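A Robot Puts the Toys Away: Our Visit to the Open Day at Zurnura

Do you like to clean your bedroom? Zurnura is a workshop where people teach robots to do it. 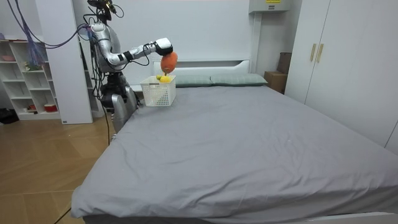
What is the robot doing?

In September 2025 the workshop opened its doors for families, and we went to look. In one room there is a big bed with a gray sheet. The robot stands beside it and holds an orange plush fruit over a white basket. A yellow one is already in the basket. The job has a short name on the door: "Fruit to basket."

For you this is very easy. For a robot it is many small jobs together. It must find the toy, reach for it, close its hand, move its arm to the right place and open the hand again.

Why does it need a gripper?

A gripper is the hand of a robot. Your hand feels at once if a toy is soft or hard. A robot has to learn how strongly it should squeeze. A plush fruit is good for learning, as it does not break when it falls.

What are all the cables for?

Some cables bring electricity, and others carry messages. A message can say "bend the elbow" or "stop now." Your body has nerves for this work.

How does a robot practice?

It repeats. The people at Zurnura told us that the toy job was tried 388 times before summer. Each try is saved in a computer, also the bad ones. Later the team looks at what went wrong and changes the program.

Can I visit too?

Yes. The next open day is in November. Children from six years can come with an adult. Please stay behind the line on the floor when a robot is moving, and ask before you touch something. You may bring your own questions on paper. We had a full page, and we got answers for almost all of them.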